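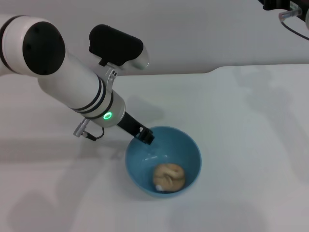
On nous avait promis la fin du travail. Chez Nemia, l'atelier de restauration collective où j'ai passé neuf ans, on a surtout obtenu la fin de la conversation.

Le bras s'appelle Raju. C'est le service communication qui l'a baptisé, après un vote auquel 181 salariés ont participé, ce qui dépasse de loin le score de nos dernières élections professionnelles. Raju prend une brioche et la met dans un bol. Il prend une brioche dans un bol et la met ailleurs. Les bons jours, il en traite 554 par service. Tâm Giáp, qui tenait le poste avant lui, en faisait 900 et trouvait encore le temps de raconter son divorce.

Tâm n'a pas été licenciée, il faut être juste. Elle est devenue « référente flux ». Elle se tient près du bras et regarde s'il se trompe. Quand il se trompe, elle appuie sur un bouton, remet la brioche où il faut et remplit une fiche où on lui demande de qualifier l'incident : mineur, modéré, majeur. Une viennoiserie posée à côté du bol, c'est modéré. Elle a demandé ce que serait un incident majeur, la réponse est attendue pour octobre.

Hamish Prendergast, notre directeur des opérations, parle volontiers de pénibilité. Il n'a pas tort : le geste répété abîme les poignets, et j'ai vu assez d'attelles au vestiaire pour ne pas regretter le bon vieux temps. Seulement, les deux heures gagnées sur les épaules de Tâm ont été reprises sur ses nerfs. Surveiller une machine lente est un métier fatigant, et la grille des salaires l'ignore. On cotise pour le dos, pas pour l'ennui.

Je ne demande pas qu'on débranche Raju. Je voudrais qu'on consulte ceux qui travaillent à côté de lui avant de choisir la couleur de son badge (il a un badge). Qu'on paie la surveillance comme une compétence. Et qu'on rende à Tâm son tabouret, retiré en juin parce qu'il gênait le passage de la maintenance.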